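Drawing every day, and why I can't stop talking about it

Apr 12, 2022

I finished my sketchbook! All 200 pages of it, front and back of the cover too, if you count the place where I tested every pencil I own. I started it as something to do with my hands in the evening and it has eaten my evenings whole, and I couldn't be happier.

Let me back up. Hanane Helmy teaches the beginner class over in Prunstead, and I signed up thinking I'd learn to draw my cat. We didn't touch a cat. We drew a paper bag for five weeks. The same bag! By the third week I was dreaming in creases. But then I went home and looked at a dish towel hanging on the oven door and I could see where the dark went, just like that, and I stood there with a wet plate in my hand grinning at a towel.

What I love most is how cheap it is to be bad at. A bad page costs you a page. I have a whole run of hands in the middle of the book that look like bunches of carrots, and I like flipping through them now, because somewhere near the end of the carrots there is one thumb that is really, truly a thumb.

A few people asked what I use. Mostly a 2B pencil, a 6B for the deep stuff, and a kneaded eraser that has picked up a lot of cat hair. Shabani Laizer (who sits next to me and draws the most wonderful trees) swears by a brush pen, and I tried his for a night and made an enormous mess. Loved it. Will try again. I also draw on the bus, which makes for wobbly buildings – the whole row of shops on Barros looks like it's under water.

The new book has gray paper, so you can go darker with the pencil and lighter with a white one, and it feels like cheating. I've only done the first few pages: two pears, my boots, the pears again after I'd eaten part of one.

Shiny black is my project for this spring. I always figured you'd just scribble as dark as you can and be done, but shiny things are full of light shapes, and if you put those in the right spot the whole thing swells right up off the paper. Teapots are good for this, and so are rain boots. Bigger is even better, I think – one long glossy curve like the big black shell in the photo, rounded at the top and wider at the bottom, would keep me busy for a week, and then I'd still have all those small bolts on the silver joint to do. I'm going to block in the outline lightly first and leave the 6B in the box until the highlights are where I want them. 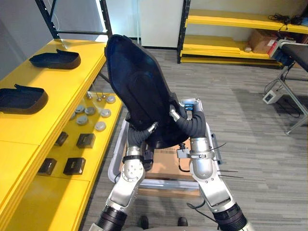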